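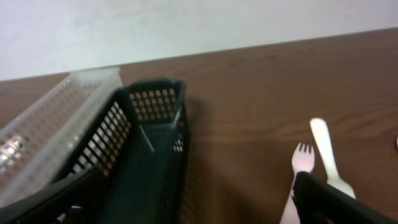 I got serious about looking after wood furniture the summer we moved to Wellton, when the dry air opened a crack in my favorite cutting board and I started eyeing everything else in the house. A tabletop takes more abuse than any other surface I own, and most of it is stuff getting dragged around. Plastic baskets are the ones I watch. A long one with perforated walls, like the two sitting side by side on the brown tabletop, is great for corralling mail and napkins, but run your finger along the underside before you put it to work. If you feel a rough ridge left over from the mold, knock it down with a bit of fine sandpaper. Then pick the thing up when you move it! I still have to remind myself.

Everyday wiping

I use a soft cotton cloth wrung out until it barely feels damp, then a dry one straight after. Go with the grain. One small drop of dish soap in a bowl of warm water is plenty, and I only bother with soap after dinner. Skip the all-purpose sprays – mine left a dull, tacky patch that took me a whole evening to get rid of.

Sticky spots (jam, syrup, whatever the kids had) come up easier if you lay the damp cloth on them for a minute first. Scraping is how I got the scratch by my own chair. 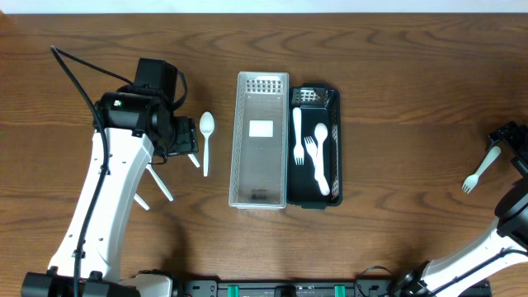
Brown wood with a horizontal grain: wipe side to side.

White rings

My grandmother's sideboard had 4 of these when I got it, all from teacups. White usually means moisture in the finish, and it will sometimes fade by itself in a day or two, so wait before you go at it. If it's still there, try a little plain petroleum jelly on the ring, leave it overnight and buff it off in the morning. Test it somewhere hidden first. Dark rings are a different story, and I leave those to a refinisher.

Wax, but not much of it

I bought a tin of Orach paste wax at the hardware store three years ago and I'm still on the same tin, which tells you how little you need. Rub on a thin coat, let it haze, then buff until your arm complains. Twice a year is fine for us – I do it in May and again when the heat comes on. If your cloth drags or the table feels greasy afterward, you've used too much, so keep buffing with a clean one.

Check what finish you have before you start, though. Bare or oiled wood wants oil, and my Donen bench came with a card saying no wax at all.
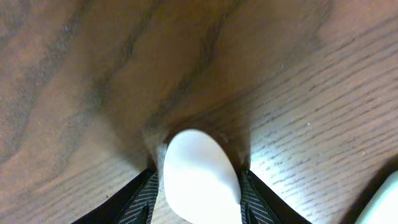
Sun and fading

Our kitchen window gets hard light from 4 p.m. until supper, and I once left a runner on the table all summer. Big mistake! The covered strip stayed a different shade for months. Now I shift the runner and the fruit bowl every week or so, and pull the blind down when we're out. If you have leaves for your table, put them in now and then so they get their share of daylight too.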